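Chapter 13
Surface Texture and Jointing in Wall Finishes

The finish of a wall is judged by two properties: the texture of its surface and the regularity of its joints. Both affect how light falls on the wall, how dirt collects and how easily repairs can be matched. This chapter deals with plain and textured coats first, then with brick patterns, and ends with thin tiles.

A textured coat has no joints. Its relief is measured from a flat datum, and shallow relief is hard to judge unless light strikes the wall at a low angle. A brick pattern carries its own scale – the eye reads distance from the size of the blocks, which seem smaller as the wall recedes.

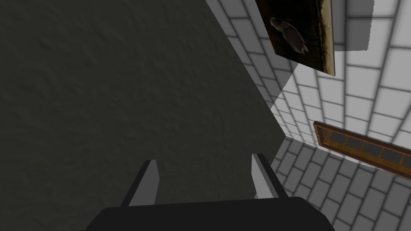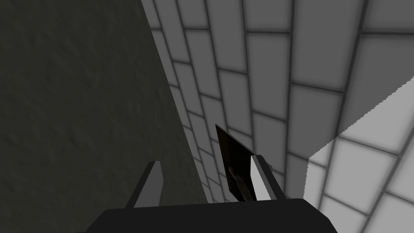 Fig. 13.1 Computer-rendered views. First view: dark rippled surface beside brick-patterned walls. Second view: thin, flat, nearly black rectangular piece, tilted.

Husar's method, used throughout this chapter, records relief and joint width on separate sheets. The two readings should not be combined until section 13.4, where the Skirano test panels are compared. Panel 1496 has a coarse coat and panel 1567 a fine one.

13.1 Terms

Relief: the height between the lowest and highest points of a coat within a marked square.
Joint: the gap between two adjoining units, filled or open.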